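Flirkura Learning Circle
Home > Meetings > Minutes > July 2022

Minutes of the coordination meeting

Present: Jamila Mondal (chair), Rizwan Siddiqui, Solveig Söderlund, Farzana Liyanage
Excused: Sabina Sarkar (she sent her remarks in writing)
Minutes taken by: Solveig Söderlund

1. Opening and minutes of the June meeting

Jamila opened the meeting and welcomed all. The June minutes were read. Rizwan asked for one correction under item 4, where it was written that the evening course "is closed". It must say that the evening course is paused until the autumn. With this change the minutes were approved.

2. Report from the reading groups

Farzana reported about the two reading groups for adults. The morning group has finished the texts on work and wages and would like to continue with letters to public offices. Several participants have told her that they understand the words in such letters but do not understand what is demanded from them. She has begun to collect real letters, with the names removed, and the group reads them aloud and rewrites them in their own words.

The afternoon group is smaller and the attendance goes up and down. Farzana does not want to introduce a register, and she explained that some persons have had bad experiences with being counted at other courses. Rizwan understood this, but the yearly report needs some figure. It was agreed that Farzana makes a note of the total number at each session, without names.
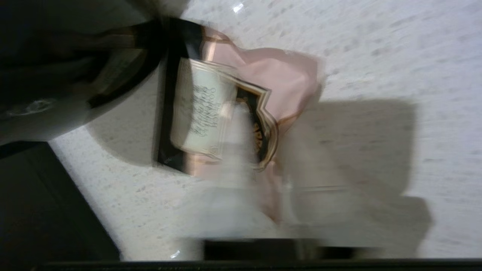 Wrapped in pale pink.

3. Autumn study day: "Who asks the questions?"

The written proposal from Sabina was discussed for a long time. She proposes that the study day does not begin with a lecture. Instead, the participants from the reading groups would present three questions from their own life, and the invited teachers would have to work with these questions in small tables during the morning. A short talk would come only after lunch.

Jamila supported the proposal strongly. Solveig was also in favor but asked who will prepare the participants, so that no one feels put on a stage. Farzana answered that the preparation can be done inside the ordinary sessions in the weeks before, and that participants must be free to say no, also on the same day. Rizwan was more doubtful. In his opinion many teachers come to hear the talk, and they may leave early if the program looks unclear to them. He would prefer that the invitation describes the morning very exactly.

Decision: Sabina's proposal is accepted. The title stays as it is. Sabina and Farzana write the invitation together and send it to all for comments.

The number of places was set to 40. Of these, 34 are for registered participants and the rest are kept for persons who decide late.
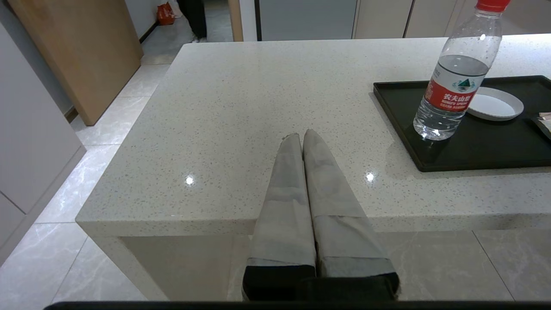
The place for the study day was the next question. Farzana prefers the community house at Disau, where the morning group already feels at home, and Rizwan had asked for the price of a seminar room at Vindix as well. The room at Vindix is bigger, but it is on the third floor and the elevator is often out of service. At Disau the ground floor can be used the whole day. The white speckled countertop there, with the thick square edge, can serve for the name labels and the printed texts in the morning, and for the lunch later. Jamila reminded that the texts must be taken away before the food comes. The meeting chose Disau. Rizwan will cancel the request to Vindix in a polite way.

4. The booklet "Sultana"

Solveig informed about the booklet of life stories, which has the working title Sultana after the first story in it. All the authors have now given permission to print. Two of them wish to appear under another name. The language corrections were discussed again, and the meeting kept to the former line: spelling is corrected, but sentences stay as the author said them. If the meaning is unclear, Solveig asks the author and does not guess.

5. Money

Rizwan reported that 391 euros are left from the spring collection. The meeting decided to use this for bus tickets and child care at the study day. The printing of the booklet has to be paid from another source, and Rizwan will write to the municipality again.

6. Other matters

Jamila asked that everybody who borrows books from the shelf writes it in the blue notebook. The book on participatory research is still missing.

The next meeting is after the summer break. Farzana brings the draft invitation, and Sabina takes the minutes.

Solveig Söderlund
Approved by the chair: Jamila Mondal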